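Éabha Nic Aodha started building her two-armed robot in February, on a bench she rents at the Buckley shared workshop. She had wanted one arm. The second came because a member who was moving away sold her his, and the two matched closely enough to bolt to the same rails.

"I said I'd take it for parts," she says. "It was in parts for two weeks."

She works as a bookkeeper and had never built anything that moved before this. The frame is aluminum extrusion, which she likes because she can loosen a bolt, slide a joint along and tighten it again. She has moved the arms many times. For a long while they were too far apart to reach the same object, and then they were so close that the elbows hit.

The workshop calls the project Caduris, after the name she typed into the sign-up sheet when it asked for one. She says it means nothing.

Most of her evenings now go to boxes. She wants the arms to pick up a storage box between them, tip it and set it back down, and she drives them by hand while the cameras record. The control program is her own, written on top of a free library, and it runs to 3,000 lines. "Too many," she says. "A third of that is me not wanting to delete things."

The box she uses most is a teal one with a cord handle. A cord moves when you touch it, and it hangs a little differently each time, so the fingers have to go to where it is on that try.

"A stiff handle would be easier," she says. "I did that first. I got bored with it."

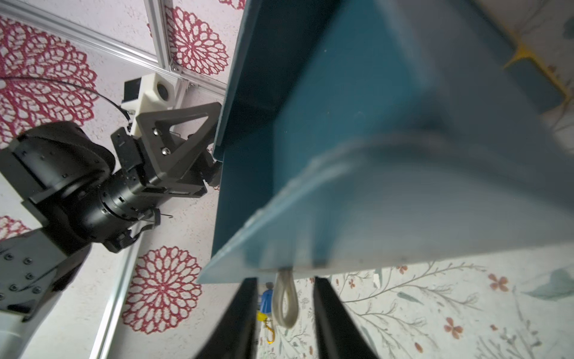 The teal box and its cord loop, from the wrist camera. The other arm is on the left.

The camera housings are 3D printed. Her first design, which she called Kisitton, held the camera well but stuck out so far that it caught on the rails. The second, Peltach, sits on a bracket at the wrist and has stayed on since she fitted it. She printed it in cream white because that was the spool already on the machine.

Cables have given her more trouble than code. A cable that is fine with the arm at rest can pull tight when the wrist turns over, and she lost a connector that way before she learned to leave a long loop. She now runs each joint to its limit with the power off and watches the cable before she does anything else.

The patterned walls get comments from other members. Nic Aodha put them up herself, from end rolls and remnants – the red flowers on one side, the small orange ones on another. She wanted the cameras to have something other than bare wall to look at, and she plans to change the patterns from time to time.

Asked what she would do differently, she thinks for a while. "Label both ends of every wire," she says. "And buy more hex bolts of one size. I have three sizes and I always pick up the wrong key."

She has no plan to sell anything or to show the robot outside the workshop. Next on her list is a softer covering for the fingertips – she has ordered some silicone sheet – and after that a second box with a lid.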